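Las copas y su lugar en la mesa

Museo Mansour del Hogar. Cuadernos para niñas y niños, de 8 a 11 años
Texto: Hala Nassar, Departamento de Educación
Fecha de publicación: 15/2/26

Una copa es un vaso que tiene pie. En apariencia se trata de una diferencia pequeña, pero ese pie cambia la manera de sujetarla, de lavarla y de guardarla. En este cuaderno se explica cómo se llaman las partes de una copa, por qué muchas personas las cuelgan boca abajo y qué conviene tener en cuenta al preparar una mesa.

Las partes de la copa

La parte superior, donde se pone la bebida, se llama cáliz. Tiene forma de cuenco y puede ser ancha o estrecha. El borde donde se apoyan los labios recibe el nombre de boca. Debajo del cáliz se encuentra el tallo, que es la parte delgada por la que se toma la copa con los dedos. En el extremo inferior está el pie, también llamado base, que suele ser un disco plano.

El pie debe ser bastante ancho para que la copa no se vuelque. Cuando el cáliz está lleno, el peso queda arriba, y un pie demasiado pequeño no podría mantenerlo en equilibrio. Puede comprobarse con un vaso de papel y una moneda: si se intenta apoyar el vaso sobre la moneda, caerá con el menor empujón. Si se apoya sobre un plato, permanecerá firme.

¿De qué están hechas?

Las copas más conocidas son de vidrio. El vidrio se fabrica fundiendo arena con otros materiales a una temperatura muy alta, y se le da forma mientras está blando. También existen copas de metal, de madera, de cerámica y de plástico. Estas últimas pesan poco y resisten mejor las caídas, motivo por el cual se emplean con frecuencia en meriendas y comidas al aire libre.

En la colección permanente del museo se conservan 592 piezas de mesa. De ellas, 125 son copas. La mayor parte procede de casas particulares de Wultby y Drumow, y algunas conservan todavía la caja en la que fueron regaladas.

¿Por qué se cuelgan boca abajo?

El polvo cae de arriba hacia abajo. Una copa guardada de pie, con la boca hacia el techo, lo recoge en su interior. Si se coloca al revés, el polvo se deposita sobre la parte exterior del cáliz y sobre el pie, y el interior se conserva limpio durante más tiempo.

Una segunda razón es el agua. Después del lavado quedan gotas en las paredes del cáliz. En una copa invertida, esas gotas resbalan hasta la boca y caen. Si la copa se apoya directamente sobre una superficie lisa, el aire no circula y el agua puede quedar encerrada. Al colgarla del pie, la boca queda libre y el secado es mejor.

Para colgar copas se utiliza un soporte, llamado también copero. Los hay que se fijan bajo un estante y los hay que se colocan sobre la mesa. En general, el pie de la copa descansa en una ranura o entre dos brazos, y el cáliz queda hacia abajo. El tallo pasa por el hueco, pero el pie, al ser más ancho, no puede pasar.

Cómo colgar una copa

Antes de empezar, las manos deben estar limpias y secas. Sujeta la copa por el tallo y dale la vuelta despacio. Acerca el tallo a la abertura del soporte y deslízalo hasta el fondo. No la sueltes hasta notar que el pie está bien apoyado. Si la copa es de vidrio, pide a una persona adulta que te acompañe.

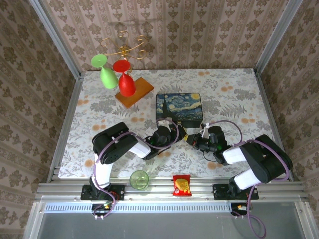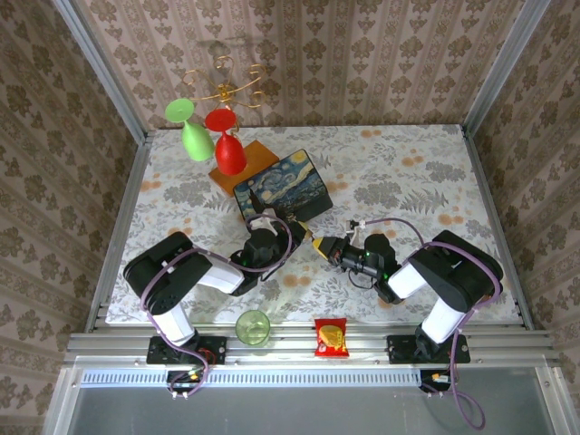 Los soportes de mesa cumplen dos funciones: guardan las copas y adornan. Por eso muchos se fabrican con formas curvas que recuerdan a las ramas o a las volutas de una reja. El de las dos fotografías es dorado, con brazos enroscados, y de él cuelgan una copa verde claro y otra roja, las dos de plástico. Obsérvese que los pies redondos han quedado arriba. Los colores distintos tienen además una utilidad práctica en las reuniones, ya que cada invitado puede reconocer su copa sin necesidad de etiquetas.

Para hacer en casa

Dibuja una copa en una hoja y escribe el nombre de sus cuatro partes: boca, cáliz, tallo y pie. Después, gira la hoja y señala con una flecha el camino que seguiría una gota de agua. Los dibujos pueden entregarse en la Sala Rovel durante el mes de marzo. Se expondrán los 40 primeros que se reciban, con el nombre y la edad de sus autores.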